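Switched my home internet over to Jostari in May. Writing down how it went for anyone on the Olluseck side of town who is thinking about doing the same.

The old plan was with Koutsoukos. Speed was fine most days. The price went up 2 times in a year and the second letter came after the new rate had already started.

Canceling took 3 calls. First call dropped. Second one got me a discount offer I didn't ask for. On the third I said "please just close the account" until they closed it.
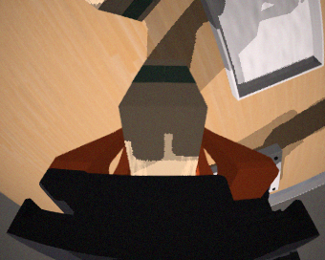 Keep the old modem box if you still have one. They want the power cord back too, and they bill you for it if it's missing. I sent mine from the counter at Hiltis and kept the receipt.

The Jostari installer came Wednesday morning. He had to run a new line in from the pole, and that took 2 hours. You need to be home for all of it.

I'm on the 400 plan. Wired, I get close to that. Over wifi in the back bedroom it's a lot less, same as before. Switching companies does not fix thick walls. 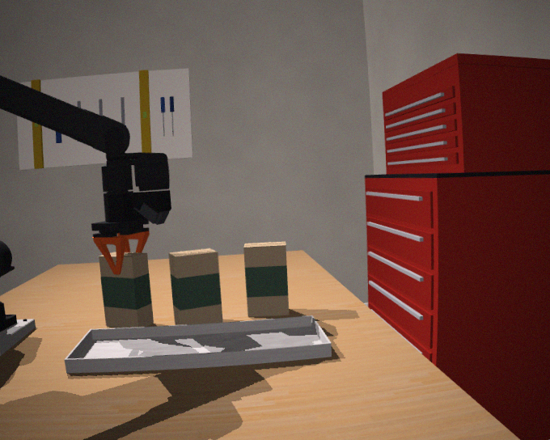 Video calls have been steady so far. One short outage, overnight, back up before breakfast.

First bill matched the quote. The setup fee was listed on its own line. I'll post again if the second bill looks different.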